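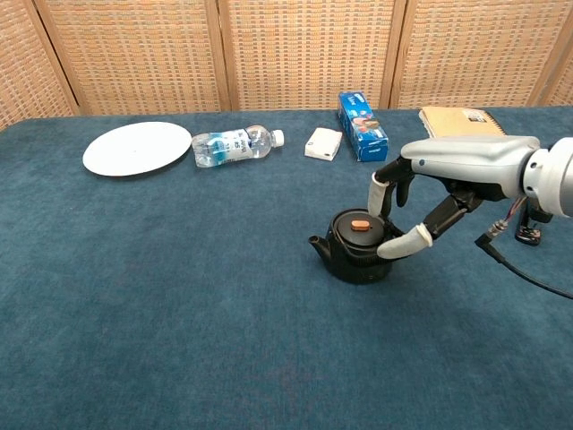 Carpeted tabletops, let's talk about them! I've been running a tea table at our Friday game night for a while now and I finally gave up on cloth and glued short-pile carpet onto the top. I love it. Cups don't clink, dice don't skitter off, and the dark teal-blue makes a plain white plate look like something from a nice café. A black teapot looks great on it too, especially with the woven screen standing behind. The whole corner feels like its own little room now (and the screen hides the radiator, hooray). Total spend was $55, and most of that was the glue and a good blade. Has anybody else done this? I want to hear what you used and how it's holding up!
posted by clurnier_teas

Oh I love this! That color with the wicker is so good. I did a sideboard in gray carpet tile last January and I still pet it every time I walk past. Is your screen the heavy kind or one of those that falls over if a cat looks at it?
posted by mossbucket

Heavy enough! Wooden strips between the panels, and I keep it folded a bit so it stands on its own. I got it at the Holness flea market and had to carry it home on the bus, which I don't recommend at 5 pm.
posted by clurnier_teas

Pretty, but I have to be the grump. Carpet and tea on the same table? One knocked pot and you've got a stain and a smell for life. I'd have gone with cork. You wipe it and you're done.
posted by Holloway561

Cork stains too, ask me how I know. Black coffee, a whole mug, the ring is still there. Synthetic carpet you can at least blot and go over with a bit of dish soap.
posted by mossbucket

You have to seal cork. Two coats. Mine has had wine on it and you'd never guess.
posted by Holloway561

Fair point on the spills. I've had two so far, both green tea, and both came out with cold water and an old towel. Crumbs are the real pain. We always end up with cookies or something out of a box and the bits get right down into the pile. I run the hand vac over it after everyone leaves and that gets most of it.
posted by clurnier_teas

Try a rubber squeegee before you vacuum, short strokes toward you. It pulls up stuff you didn't know was in there. Also PLEASE put a trivet under the pot. Heat and carpet glue don't get along. Mine bubbled in one spot and I had to peel the whole corner back.
posted by Makris_bench

Ooh, I hadn't thought about the glue. What did you stick it back down with?
posted by clurnier_teas

Double-sided carpet tape, the wide kind. It's held fine, and if I get sick of the color I can pull it all off. I wouldn't go back to glue.
posted by Makris_bench

Tape lifts at the edges though. Staple it underneath if your top is thick enough.
posted by Holloway561

Mine wraps under the edge so that could work! Okay, trivet first, then squeegee, and I'll look at staples over the weekend. Holloway561, you're still not getting me onto cork.
posted by clurnier_teas

We'll see after spill number three.
posted by Holloway561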